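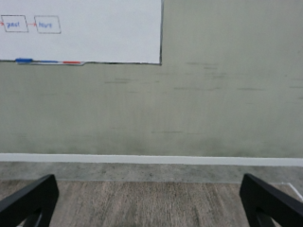 Figure 3. Rendered view from the Honar room set, with the gripper empty and a whiteboard on the wall beyond.

4. Rules for background content in simulated test scenes

4.1 Scope

The rules in Section 3 cover the objects a robot is asked to handle. This section covers everything else that reaches the policy through its cameras: walls, floors, fixed furniture, writing, marks of wear, and the visible parts of the robot itself. We use "background" for all of it, including the gripper, although we accept that the gripper is an odd thing to call background. Existing house rules at the sites we worked with had little to say on the matter. The Lolberg guide gives it one paragraph, which asks that backgrounds be "realistic and varied" and leaves both words undefined.

The rules below apply to rendered scenes used for testing. Scenes used only for training may depart from them, provided the departure is recorded in the scene sheet (Section 4.6). In the text, "must" marks a rule that a test set has to meet before it is released, and "should" marks a rule that may be set aside with a written reason.

The draft was written by the first two authors and then tried on the Honar room set, which holds 268 scenes. Fengying Mao and Poppy Treloar checked the scenes against the draft separately, and the wording was changed wherever they read a rule in different ways. The version given here was fixed on 20 March 2026.

4.2 Wear and surface marks

Rule B1. Large plain surfaces must carry some wear, unless the site being modelled is known to be kept free of it.

Rule B2. Wear must not repeat in a way that marks out a room, a task or a starting pose.

A wall in an occupied building collects scuffs and streaks, and a policy that has only met clean walls may treat a dark streak as an edge. The wall in Figure 3 is of the kind B1 asks for. It has faint scuffs and streaks at several heights, and the paint darkens slightly above the baseboard. None of these marks is large, and none has any bearing on what the arm is asked to do.

B2 is harder to check. Surface textures are often shared between rooms to save memory, and a shared texture brings its marks with it. If one streak is always found to the left of the target bin, the streak is a usable cue. During the trial we found 15 scenes in which a distinctive mark appeared only with one task. Each had passed an earlier review in which scenes were looked at singly. We now ask that B2 be checked on sheets of small views grouped by task, so that a repeated mark shows up as a column.

An alternative would be to draw the wear at random for every episode. We advise against this for test sets. Random wear removes the cue, but it also makes two runs of the same scene hard to compare, and it adds a source of spread that has to be reported separately. Fixed wear, varied between scenes, is easier to account for.

4.3 Writing and signs

Rule B3. Any writing in view must be listed in the scene sheet, in full, with a note of whether it can be read at the resolution given to the policy.

Rule B4. Writing must not name a task, an object to be handled, a place to put it, or a direction of motion, unless reading is part of the task.

Rule B5. Arrows and diagrams must be treated as writing.

These three rules took up most of the discussion. Policies with a language component can respond to words in the camera view, and the effect does not depend on the scene's author having meant anything by them. The whiteboard in Figure 3 is nearly bare, with two boxes drawn in thin dark marker and joined by a short red arrow. The word in the left box is "past". The word in the right box appears to be "hour", although the writing is small and slightly blurry. Under B3 the first entry is listed as read and the second as uncertain. An uncertain reading must be entered as such; it should not be settled by going back to the texture file, as the policy is given the rendered view and has no access to the file.

Neither word breaks B4. The arrow is a matter for B5. It points to the right, and a second short piece of red arrow enters the left box from the edge of the view. On a strict reading, an arrow is a direction and the scene fails. Yvonne Parsons argued for the strict reading at the June review. The wording we settled on allows an arrow that plainly belongs to a diagram, on condition that the scene is run a second time with the drawing removed and both results are kept. Where the two results differ by more than the spread between repeated runs, the scene must be withdrawn from the main set.

The check is cheap in simulation and should be done freely. On a physical site it would mean wiping the board, resetting the cell and hoping that nothing else had moved.

4.4 Small objects outside the task

Rule B6. Small objects that play no part in the task must be marked in the scene sheet as either fixed or movable.

Rule B7. An object marked as fixed should not be of a kind that a person would expect to pick up, unless it is out of reach for the whole episode.

The tray below the whiteboard in Figure 3 holds dry-erase markers, two blue and one red. Objects like these are a common source of muddled results. In several room sets they are modelled as part of the furniture, which means that a gripper closing on one meets a solid lump joined to the wall. If the instruction is loosely worded ("pick up the pen"), the policy may make a sensible choice and be scored as failing. We have seen the opposite fault too: loose markers that roll out of a tray when the simulation starts, and which are on the floor by the time the first view is recorded.

Rule B7 does not require that the arm be unable to reach the object in principle. It requires that the limits set for the episode keep it away. The reach test must be run on the limits actually loaded, as a copy in the paperwork may be out of date. Of the 268 scenes, 35 had a limits file that differed from the one named in the sheet. Most of the differences were slight and changed no result, but Wendy Bunting, who kept the scoring records at Hustmont, had them all rerun before the set was passed on.

4.5 Floors, edges and the gripper in view

Rule B8. Where two floor surfaces meet, both must be given contact values, even if the robot is expected to stay on one of them.

Rule B9. The gripper must be drawn with the same geometry that is used for contact.

Rule B10. Every partly visible object should be named in the scene sheet.

B8 follows from a plain mistake. A floor may be drawn with a change of surface and yet be a single flat plane underneath, with one friction value throughout. In Figure 3 a wood-look floor meets a band of mottled grey along a fairly straight seam. A viewer would expect the two to behave differently under a wheel or a dropped part. If they do not, the sheet must say so.

B9 matters most when the fingers take up a good share of the view, as they do at the lower corners of Figure 3. Each finger has an angular outer body and a narrower inner section. Simplified contact shapes often merge such parts into one block. The drawn gap then has no counterpart in contact, and a thin object that looks clear of the finger may already be touching it. We allow simplified shapes for the arm behind the wrist – where contact is usually a fault in any case – but not for the fingers.

B10 is written as "should" because it can be laborious. The thin white object at the lower right of Figure 3 shows why it was kept. It may be a cable or a strip of trim. The two call for different handling, as a cable can be snagged and a strip of trim normally cannot, and a reviewer who has only the view cannot decide between them. The scene's author can, and the sheet is the place to record it.

4.6 The scene sheet

Each scene must have a sheet stored with it under the same version number. The sheet lists the writing in view (B3), the small objects and their status (B6), the floor surfaces and their contact values (B8), the gripper model (B9) and any partly visible objects (B10). It must also give the light settings and the camera position, with the units stated.

Sheets may be filled in by script where the data exist. The readings required by B3 must be made by a person looking at the rendered view, at the size the policy receives. Free-text notes are limited to 2000 characters. The limit was proposed by Neville Naylor after the first trial, in which some notes had grown longer than the scene files they described, and it has caused no difficulty since.

A change to any listed item requires a new version of both scene and sheet. A change of texture counts, even where the new texture is meant to look the same. Results from different versions must not be pooled. The Dobson template, which several sites already use for physical cells, can be adapted by adding fields for B3 and B9; the field names we used are given in Appendix C.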